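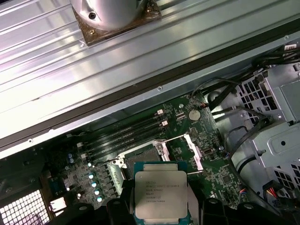
Mail ballots need a cure period that starts when the voter is told

Hetska County rejected 273 mail ballots in the last municipal election for signature problems. Most carried either no signature or one that the reviewing clerk judged different from the one on file. State law gives these voters three days to fix the problem. The three days run from the date the county logs the defect, and the notice goes out by ordinary mail.

The arithmetic is poor. A defect logged in the afternoon misses that day's mail pickup. The letter leaves the next morning and, in the rural townships past Steder, reaches the box after the window has closed. The voter then holds a letter explaining a right that has expired.

The county clerk's office has followed the statute as written, and I have no complaint about its staff. The fault is in the trigger. A deadline that binds a person should run from notice to that person, by phone, text or email where the county has the contact on file, and from presumed delivery where it does not.

The usual objection is that a longer window delays certification. In Prydderch, where the clock starts at notice, certification has kept to its ordinary date. The canvass takes longer than the cure process in any case, and the two can run side by side. A second objection concerns cost. Hetska already pays Hitevance for a ballot tracking system that can send automatic messages. The county uses it to confirm receipt of a ballot – and then goes back to paper for the one message that is urgent.

There is a fair argument about fraud. A cure form should require the same proof of identity as the original application, and late forms should stay late. Neither point depends on when the clock starts.

The bill now in the state house changes one sentence of the election code. It should be reported out of committee before the December recess, so that counties can revise their forms ahead of the spring primary.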